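Saturday at the Zistbridge open day

I'd had the Zistbridge open day on the kitchen calendar since the summer, and it did not disappoint! The workshop is in an old printworks behind the station, 49 minutes on the slow train for me, and by the time I got there at ten there was already a queue for the tea urn.

Downstairs was mostly arms in cages doing the sort of thing you'd expect, stacking and sorting very fast. Good fun for a while, especially the one packing boxes (the children at the front were shouting at it to hurry up). But I'd really come for the upstairs room, where the Skusia group were showing their two-handed robot working at a table.

Édgar Giraldo ran the session. He's been on the project from the start and he talks about it the way other people talk about their allotment, all the setbacks included. The job they'd picked was putting fruit on a plate. I know how that sounds. I stood there for the best part of an hour and would have stayed longer if my feet had let me.

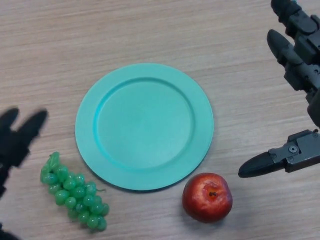 What I hadn't thought about before is how different two bits of fruit are when you have to pick them up. An apple is a nice solid lump, but it rolls if you nudge it, so the fingers have to come in from both sides at once. Grapes are a bunch of awkward little bumps and there's no obvious place to take hold. Édgar said they have 1,066 recorded goes at the table so far, and that the bunch still causes more arguments in the office than anything else they've tried.

I watched 9 attempts and 7 of them went fine. One of the other two ended with the apple on the floor and a small boy chasing it under the chairs, to huge applause. I liked that they just put everything back and started again, with no fuss and no music playing over the top.

Someone asked why the fingers needed so many joints, and Édgar held up his own hand and tried to lift his mug with it kept flat. Fair enough!

I missed the Papadopoulos talk on warehouse trolleys completely, and only caught the tail end of Ikik's stand as they were winding up cables. If anyone took notes at either, please send them over - I'd love to read them. The next open day is in October and I've already asked for the day off.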